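Workshop notebook, July, after lunch

Spent the whole morning on the tool wall and I'm still not done, but it's starting to look like something. The pegboard for the Godoy display went up last week and since then we've all been hanging things wherever there was a free hole, me included (me especially!). So today's job: decide what lives there, pick hooks that suit each tool, and write it down before I forget why I did it.

Started with the screwdrivers. The fat red and yellow one is my test piece because if the hook works with a handle that chunky it'll work with the skinny ones too. I want them hanging by the handle end, shaft down, with enough room between neighbors to get a whole hand in. Tried the spacing at three holes first and kept bumping my knuckles, so I've gone wider. It eats up board, but I'd take fewer tools I can grab over a full wall I have to pick at.
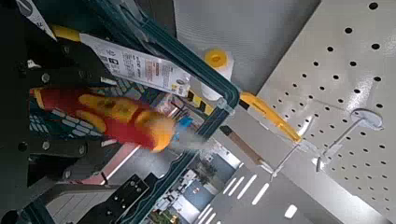

Vanderleia Barros thinks the screwdrivers should go lower than I have them, at elbow height, and the light stuff like scrapers and rollers can go up top. Her point is that you reach for a screwdriver 30 times in a day and for a roller maybe once. Fair enough! I'd been sorting by size, which looks nice and does nothing for your shoulder. I'll move them down tomorrow morning.

Next up, the painting things, and these are a pain. A scraper is easy, it hangs flat and stays put. Rollers have all that bent handle to deal with and they want to swing whenever you brush past. My first idea was to rest them across two hooks, the way we did it at the Kellari shop, but then lifting one off takes two hands. The yellow one has a long slot in the end of its grip, so it can go straight onto a single peg with the cover hanging out past the board, and I think that's the way to do it for all of them – out at the side, where the fuzzy part doesn't rub on anything. Need to check that the Radusen rollers have a slot too. If they don't I'll drill one.
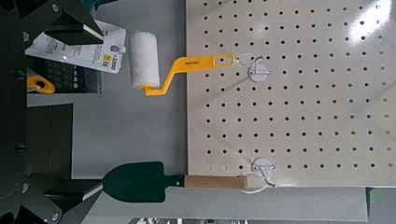
Label cards are the other headache. Some of the tools still carry theirs and I can't decide if I want them on. They're handy for reordering, but they stick out and catch on the next thing over. With a roller on its peg, there's one with a big 3000 printed on it hanging close by, and that's just the sort of number I'd otherwise be hunting through the Odorora order sheets for. So cards stay for now, and I'll trim the floppy ones later.

Hooks: I have about 46 in the box, mixed, so there's no excuse for doubling up. The upturned tip is a must for anything round or slippery. I also want to leave a few hooks bare so there's always somewhere to put a thing down in a hurry.
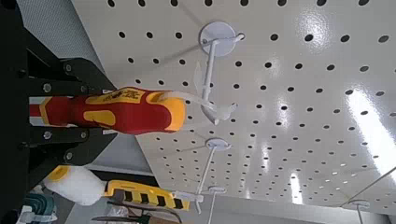
Could we put the long hooks in the top rows only? asks a note left on my bench, unsigned. At head height they stick out too far and somebody will walk into one, it says, and short ones would hold a screwdriver just as well. I like the second half of that. The first half bugs me a bit, as top row IS head height for most of us, so I'll try short hooks everywhere except for the rollers and see who complains.

Still to do: move screwdrivers down, check the Radusen handles, find the pencil I was marking holes with.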